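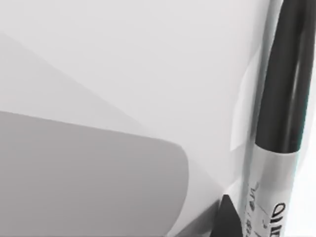
Computer rendering in grays

Print this page | E-mail to a friend

Search Rumorari Home Help
Enter keywords
All topics

Musty smell in old paperbacks, how do I get it out?

Posted by Kurniawati Ong

I bought a box of 36 used paperbacks at an estate sale in April. They are mostly mysteries from the sixties and seventies and the covers are in good shape. The whole box cost me $9 so I am not out much if this doesn't work, but I would like to read them and I can't have them in the bedroom the way they are now. They smell like a basement. My husband noticed it from the hallway.

So far I have tried leaving them standing open on the porch during the day and bringing them in at night. It helps a little and then the smell comes back when they have been closed for a while. I also tried a dryer sheet in one of them. Now that one smells like a dryer sheet and a basement.

I don't see any fuzz on the pages. Some have brown spots along the top edge. I have read that you can put books in the freezer, and I have also read that you should never put books in the freezer. Which is it? Also, can I put them on the same shelf as my other books in the meantime, or will it spread?

Stumitz

Kitty litter. Get the plain clay kind with no perfume. Put a couple of inches in the bottom of a big plastic tote with a lid, set something on top of it to keep the books out of the litter (I use a cooling rack from the kitchen), stand the books up on that with the pages fanned, put the lid on and leave it alone. Mine took around 11 days. Check them once in a while. If the smell is weaker but still there, dump the litter and start again with fresh.

Baking soda works too but it gets everywhere, and if you sprinkle it between the pages you will be shaking it out of the book for the rest of your life. Keep it in an open bowl.

The brown spots are foxing. They won't come out and you shouldn't try. Skip the bleach wipes. 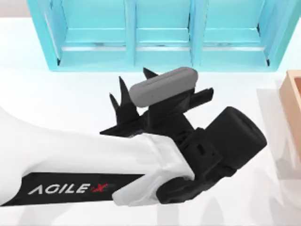

AGILE X arm above a white tabletop

Forgot to say, do not use scented anything. The dryer sheet one is probably a lost cause for a while. Air it out by itself away from the others. Some people say newspaper between the pages but I got ink on a cover that way.

Freezer I never tried.
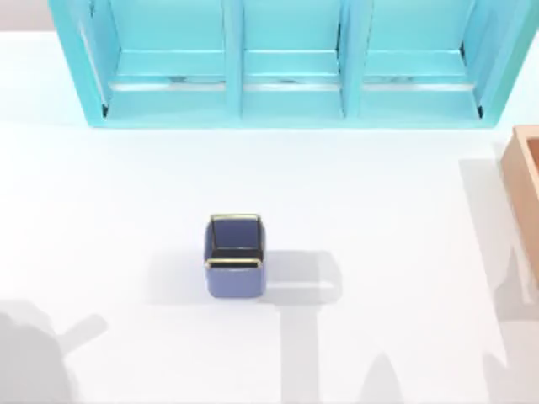 Imani Whitfield

The litter method above is fine and I would do that first. I want to add a few things about the freezer and about whether it spreads, which didn't get answered.

Freezing does not remove a smell. People freeze books to kill insects, and it will stop mold from growing for as long as the book is frozen, but it does not reliably kill the mold and it does nothing about the odor already in the paper. That is why you have read both. If you had silverfish or booklice I would say go ahead, with each book sealed in a zip bag with the air pressed out, and then let them come all the way back to room temperature before you open the bags. If you open the bag early you get water on cold paper and you are worse off than when you started. For a plain musty smell I wouldn't bother.

On spreading: the smell itself can move to other books if they are packed tight together in a closed bookcase. Actual mold can spread if the room is damp. Keep them apart until you are done. A cardboard box in a dry closet is okay for the short term, but not the box they came in. Throw that one out. Cardboard holds the smell longer than the books do. I cleaned a whole set of Thibodeaux cookbooks one summer and put them right back in their old carton, and had to do it over.

Before they go in the tote, take each book outside, hold it shut, and brush the top edge and the spine with a soft dry paintbrush. Wear a dust mask if dust bothers you. Then flip through the pages to loosen whatever is in there. A lot of what you are smelling is dust.

The porch is a good idea on a dry day and a bad one on a humid day. Paper takes up moisture from the air pretty quickly. If your porch is humid, that could be part of why the smell keeps coming back. Keep them out of direct sun too. An hour or so won't hurt, but all day will fade the spines and make the glue brittle, and the glue in paperbacks that age is not strong to begin with.

If you find one that has fuzz, or pages that are stuck together or feel damp, put it in a bag and get rid of it. For a paperback mystery you can find another copy.

Once they are on the shelf, leave a little space behind them and don't jam them in.

Kurniawati Ong

Thank you both. I have a tote and the litter is on the list for this afternoon. The carton is already in the recycling. I did find one with stuck pages near the back so that one is going, and of course it's the last chapter.

Was this page helpful? Yes | No

Print this page | E-mail to a friend

Contact us | Copyright Rumorari | Back to top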